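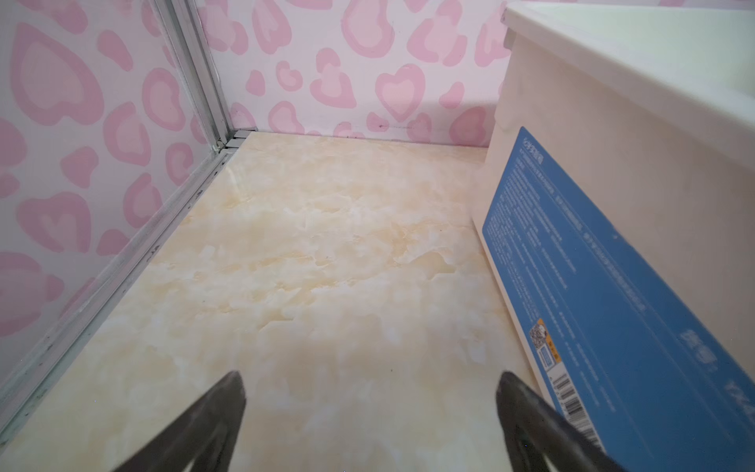
图1 腕部相机视角:夹爪张开,右侧为贴有蓝色标签的白色收纳箱

第二单元 腕部视角下的目标接近与避让

一、单元说明

本单元承接上一单元的手眼标定内容,讨论夹爪在狭小角落内接近目标时的视野、姿态与碰撞问题。授课教师为 Nusrat Kazmi,实验在 Montecinos 实验室进行,周三开放至晚八时。各小组须在四月内完成全部采集任务,并提交一份书面报告。

二、基本概念

腕部相机随末端执行器一同运动,其坐标系与夹爪坐标系之间的变换在一次标定后视为常量。操作者在此视角下看到的指尖位置基本固定,变化的是背景与目标。判断指尖与物体的间距时,不得仅依据二者在图像中的重叠关系。图1中右侧指尖遮住了蓝色标签的下部,这一遮挡只说明指尖位于相机与标签之间,不能据此断定两者已经接触。

三、环境因素

图1所示角落的两侧为粉白相间的心形与豹纹图案墙板,交接处设有银色铝型材,地面呈大理石状纹理并带有反光。此类环境对视觉算法有下列影响,请在报告中逐项讨论:

1. 重复图案易造成特征点误匹配,应设置匹配比值阈值,并以几何一致性检验剔除外点。
2. 反光区域随相机移动而变化,不宜选作跟踪特征。
3. 型材的棱线方向稳定,可用于估计墙面与地面的相对姿态。
4. 标签上的二维码可作为定位参考,但倾斜角较大时须先作透视校正。

四、实验要求

各组使用 Ana 控制程序录制接近动作,数据以 Ultard 格式保存。本学期课程数据集现有 1,624 段记录,其中 519 段已完成人工标注,供各组训练与对照使用。新增记录应满足以下条件:

(1)起始时夹爪处于张开状态,两指均在视野之内;
(2)接近过程中不得推动箱体或触碰墙板;
(3)每段记录附操作者姓名缩写、起止时刻及结果代码。

凡发生碰撞的记录不得删除,应标为失败并注明接触部位。评分时,失败记录的分析与成功记录同等计分。

五、思考题

若将相机改装于机械臂基座,第三节所列四项影响中哪些会减弱,哪些会加重?请结合本组数据作答,篇幅不超过两页。

六、参考材料

Ultusix 操作手册第二章;上一单元讲义中关于齐次变换的部分。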